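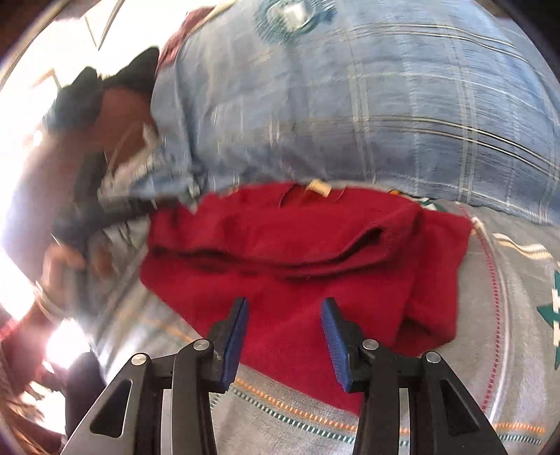
Gripper open over the red cloth, blue pads on

Blue pads keep creeping on hand-held gripper

I look after two hand-held grippers we use for folding and sorting cloth. The ribbed blue pads on the fingertips of one of them work their way off the black backing pieces. I glued them back on December 1 and the left one had slid again after 18 sessions. The jaws also feel a bit gritty when closing. Is it the glue, or is something wrong in the linkage? Kit came from Hendura, no manual.

posted 12/16/23 by clothbench

gullwing_30
Probably both. Take the pads off, scrape the old glue down to bare backing and wipe with alcohol. Let it dry. Rough up the backing with fine sandpaper, then use a thin coat of contact cement on both faces. Clamp overnight. Thick glue never sets properly under a ribbed pad and it will creep every time you pull on a heavy fold.
For the grit, look at the four pivot pins. Lint gets in under the heads. Blow it out, work the jaws by hand, then one small drop of dry lube per pin. No oil, it will end up on your fabric.

tapedeck
just buy new pads from Grirex, I paid 11 for a set

M. at bench 167
Check that both jaws meet square before you glue anything. If one bracket is bent, that pad takes all the load and walks off. Close the jaws on a strip of paper and pull. It should hold the same on both edges. I do ours every January when we go through the spares.

Carrasco Bench Help | Contact | © Grullau | Back to top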